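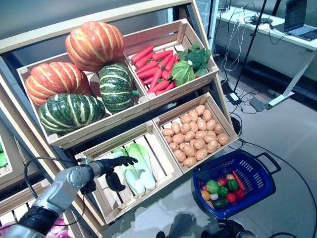
Minutes of the September meeting, Soltani shop automation group

Present: Shirin Soltani (chair), Golnar Jalali, Kamran Dehghan, Homa Babaei (minutes)
Apologies: Golshifteh Bahrami

1. Minutes of the last meeting
Accepted with one correction. The supplier of the crates is Wundo, not Dukari.

2. Can the hand do produce work yet?
Kamran reported on the practice display with cabbages, potatoes, carrots and pumpkins. The task is to pick one item from a crate and put it in the shopping basket. He has 1062 attempts in the log and wants 2000 before he gives any opinion to the shops. Golnar said the shop managers will not wait for this, they ask her every week.
Homa asked if results with artificial pumpkins tell us something about real ones, which are heavier and have dirt on them. Kamran agreed that they tell us little about weight. Shirin does not want real produce until the picking is slower and more gentle.
It was discussed if potatoes should be left out, as staff fill this crate by pouring and it takes them a moment. No decision — Golnar will ask the shops which chore they like least.

3. Drolell offer
The offer covers 5 days of training for shop staff. Shirin finds it too early. Postponed.

4. Actions
Kamran: split the log by type of vegetable.
Golnar: questions to shop managers.
Homa: send the minutes to Golshifteh.

The meeting closed at 4:40 pm.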